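April, bench 2, 9:40

House rules for the pen-case task, third rewrite. Sinan Dağdelen says version two read like a lease, so this one is short.

1. Check finger pads before the first run. Chalky residue gets wiped and logged, even if you're sure it was there last week.
2. Arm speed stays at 70 with anyone inside the tape. 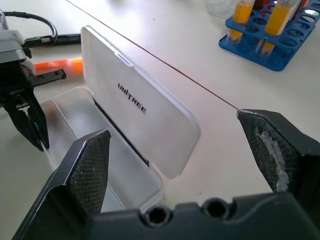

3. Lid fully up before either arm goes near the tray – half-open doesn't count, whatever run 77 says.
4. Tubes stay in the rack at the back. Anything with liquid in it is not a prop.

Rule 2 is the one people get creative with. A hand on the bench is a person on the bench.
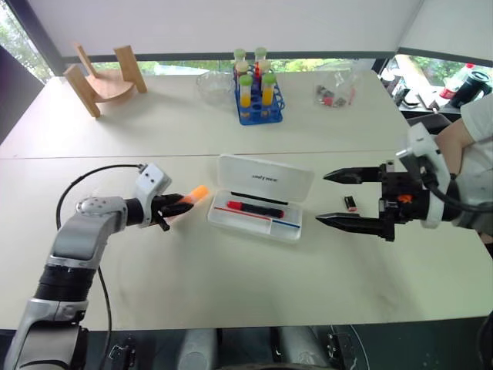
Left arm with the orange marker, case open, right gripper wide.

Still to do: get the Trakby sheet to match, and ask who wrote 400 in the force column.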